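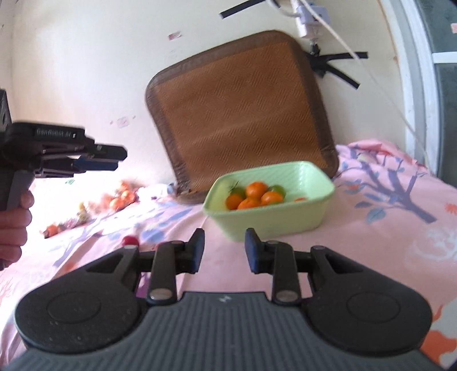

## Fruit season is on, so let's talk ripening

We've had so many replies to the pear note in the last issue that fruit gets the whole page this month – and I couldn't be happier, because I could go on about ripening all day!

Start with pears. Most of the ones you buy are picked hard and meant to finish at home, and they ripen from the inside out. By the time the belly feels soft, the middle is usually gone. Press gently next to the stem instead, and when it gives a little, eat it that day or move it to the fridge. I did a whole bag this way in January and lost only 2, which for me is a record.

Bananas give off a lot of ethylene, the gas that tells other fruit to hurry up. Great news if you have a rock-hard avocado (put them in a paper bag together, fold the top over, check it the next day). Less great if your apples are sitting right up against the bunch. Apples give off plenty of it too, so keep both of them away from leafy greens, which turn yellow fast in that company.

Citrus, grapes and berries are the ones that won't get any sweeter after picking. What you taste at the stall is what you get, so do ask for a taste. The folks at the Premholm market are very good about this, and the Sikder stand had tangerines last Monday that I'm still thinking about. We went back for more before we'd even reached the car!

A few things readers wrote in with:

- Wash berries right before eating, and store them on a dry towel in a shallow dish.
- Peaches do best stem side down on the counter, with a bit of space between them.
- Mangoes go by feel and smell much more than color – some kinds stay green all the way through.
- Freeze overripe bananas peeled. Chipping the skin off a frozen one is no way to spend a morning.

For the soft ones at the bottom of the bowl, try the Dronov compote, which has been doing the rounds of our inbox. Chop whatever you have, add a spoonful of sugar, a squeeze of lemon and a splash of water, and let it cook on low for 9 minutes with the lid off. It's wonderful on oatmeal, and even better cold on toast with salty butter.

Plums are next month. Send your plum questions by the 8th, and if you've got a good way to pit a whole pile of them quickly, please, please write in.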